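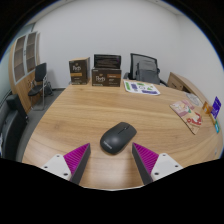
My desk in the honey oil, with the mouse I use every day.

Wukero Desk Oil, Honey, 252 mL tin

Right, so I make this stuff. I'm Nermin Keskin, I run Modov out of a shed in Gritotthorpe, and Wukero is the hardwax oil I started mixing up when I couldn't find one that suited a desk. There are plenty of lovely oils for decking and for chopping boards, but a desk gets a different sort of life. It's forearms, mostly. Forearms and tea! You lean on the same two spots for years and they go grey and a bit sticky, and by then you're looking at sanding the whole top.

Honey is the colour I sell the most of (there's also Clear and a darker one called Özkan, after my mum's side of the family, who all like their furniture nearly black). It warms up pale timber without turning it orange. On anything with a long straight grain you get the tan and brown streaks coming up beautifully, and I still stand there grinning every time I wipe the first coat on.

What's in it
Linseed oil, carnauba wax, beeswax, a citrus solvent and a tiny bit of pigment. It smells like an orange left in a glovebox for a day or so, then it doesn't smell of much.

Putting it on
Sand to 180 and stop there. I know it's tempting to keep going, but if you polish the timber up too fine the oil just sits on top and sulks. Vacuum, wipe, then work in a thin coat with a lint-free rag, going with the grain. Leave it 20 minutes and buff off everything you can. Everything! If it still feels tacky the next morning you left too much behind, and a rub with a clean dry cloth usually sorts it out.

Two coats for a normal desk, 3 if it's raw softwood. Leave it overnight between coats and give it a full week before you put a monitor stand or anything with rubber feet on it. Keyboards and mice are fine after a couple of days. An optical mouse tracks well on the finished surface in my experience, and I haven't owned a mouse mat in years. The finish is satin, so you don't get the ceiling light bouncing back in your eyes all afternoon.

Please lay your used rags out flat outside to dry before you bin them. Oily rags scrunched up in a bucket can heat up and catch fire on their own. Same goes for any oil with linseed in it.

Sizes
252 mL, enough for one good-sized desk, two coats
444 mL, a desk and a set of shelves
1000 mL, for workshops, or for people who get carried away (hello)

Veneer and laminate
Real timber veneer is fine, just go easy on the sanding. Laminate won't take oil at all, so save your money. If you're not sure which you've got, put a drop of water somewhere out of sight and wait ten minutes. If the patch has darkened, there's bare timber there and you can oil it. If it just beads up, it's either laminate or there's an old varnish that has to come off first.

Postage
I pack orders myself in the mornings. No express on this one, the solvent means it has to go by road. The 1000 mL tin will be back in stock in August.

Prices current from 01/01/2024. Sample sachets of all three colours are on the colour chart page, and I'd grab those first if you're matching an older piece.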